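Bin bags, bottles and what goes where

Started by Stirkura, in Kitchen & Household

Right, settle something for us please. We've got one small bin in the kitchen with a black liner in it and everything has been going in together since we moved to the flat in Flosham. Drink bottles, tubes, caps, carrier bags, the lot. My other half says it all gets sorted at the other end so why bother. I say we should have a second bin at least. There isn't much floor space (think galley kitchen, one person in at a time) so it'd have to be a skinny one or something on the back of the door.

What do the rest of you do? And do you take the lids off bottles or leave them on? I've been told both.

tealeafpan wrote:
Lids on, squashed flat, in the recycling. That's what the leaflet says round our way, anyway. We used to be told lids off but it changed in April and half the street still does it the old way.

Get the second bin! We had the same row for years and in the end I bought one of those tall narrow Zedlow ones, 58 litres, and stuck it at the end of the worktop. Takes up next to nothing. You stop noticing it after a week.

mudlark_8 wrote:
58 litres is massive for a flat. You'll only fill it up and then leave it too long. I'd go small and empty it more often, especially with milk drink bottles, because they whiff something awful once it's warm.

tealeafpan wrote:
It doesn't whiff if you rinse them!

mudlark_8 wrote:
Who's rinsing every little bottle though? I'm not running the hot tap for that. Quick swill with whatever's left in the washing-up bowl, fine, but I'm not standing there scrubbing.

Stirkura wrote:
Ha, this is basically our kitchen every evening. We do get through a fair few of the little bottled milk drinks and they're the worst for it, there's always a dribble left in the bottom. And then the thin plastic bags go in on top and puff up so the bin looks full when it isn't. 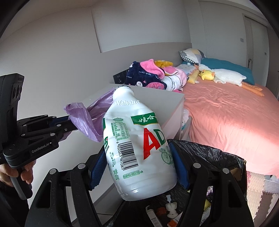 Posted by Stirkura » Fri 16 September » 2 replies quoted

The Wahaha AD calcium milk is the one I mean, white bottle with the green band on it. It's got no cap on, so lid on or lid off isn't even the question with that one. The lilac bag is the sort I was moaning about, it weighs nothing and takes up half the bin. You can see the general mix at the bottom as well, a white tube, a little orange cap, a bit of yellow packaging. So go on then, which of that would you lot have pulled out?

bramblejelly wrote:
Bottle out, definitely. It's already a bit crumpled so you may as well finish the job and squash it properly. The tube depends what it had in it. The orange cap I'd leave, it's too small on its own and I've heard they drop through the sorting machines.

Thin bags are a pain everywhere. Our supermarket has a collection point by the door, so I stuff them all inside one bag, hang it on the pantry handle and take it when I do the big shop. I got 346 of them out of my mum's cupboard when she moved house. She'd been keeping them "in case".

mudlark_8 wrote:
Why would you recycle a bag you could use again? That lilac one would do as a liner for a bathroom bin. Tie a knot in it when you're not using it and it goes down to nothing. I've a drawer of them all knotted up.

bramblejelly wrote:
Not if it's had something sticky in it. I'm not putting that in a drawer.

tealeafpan wrote:
I'm with mudlark on the bags for once. Not with them on the rinsing. If the bottle goes in dirty it gets all over your paper and card, and then you've spoilt the lot. Keep it by the sink and do it with the last of the washing-up.

Stirkura wrote:
OK I've been shown the door-mounted ones now and I quite like them, there's a Pan one that clips over the cupboard door and holds nearly 8 litres. Has anyone had one? I'm worried the door won't shut.

mudlark_8 wrote:
Had one. The door shuts fine but it bangs about. Stick a bit of felt on the back of it.

bramblejelly wrote:
Mine scratched the paint so yes to the felt. Measure the gap between the shelf and the door first as well, I had to send my first one back.

Stirkura wrote:
Will measure up tonight. Bottles are going in a carrier on the door handle till then, and I've been told I'm on rinsing duty as it was my idea.

Recent in Kitchen & Household
Liners that keep slipping down inside the bin
Smell under the sink, not the drain
Anyone got a food caddy that shuts properly?
Best place to keep carrier bags
Flosham bin days, has yours changed?
Getting sticky labels off jars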